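Setting a Shared Table: Final Report
Shafiq Thambiah, Nurnstead design studies

My project started with a simple question: how do people mix dishes that were never bought as a set? I spent most of October looking at tables in Fanmont, and I loved it! Everyone I talked to had opinions about plates, even the ones who swore they didn't care.

I worked in two rounds. In the first I interviewed 18 people about the dishes they reach for (the notes are in the appendix). In the second I laid out groups of mismatched pieces and asked people which ones they would move, swap or take away.

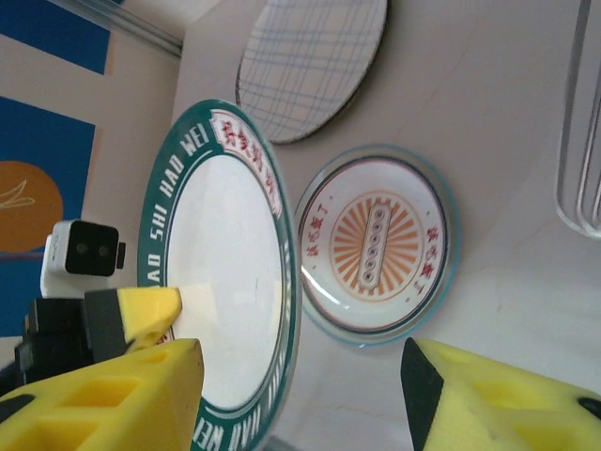

Color came up first in almost every talk, and I had expected size to win. People like a strong rim because it tells you where the food stops. The big plate with the dark green rim and white lettering does this really well, and its plain center leaves the food alone. The small glass dish does the opposite, with an orange sunburst right in the middle, so a sauce would hide the best part! Two people wanted to keep it empty for that reason.

Next I would like to try the same thing with bowls, and with five people eating a real meal together.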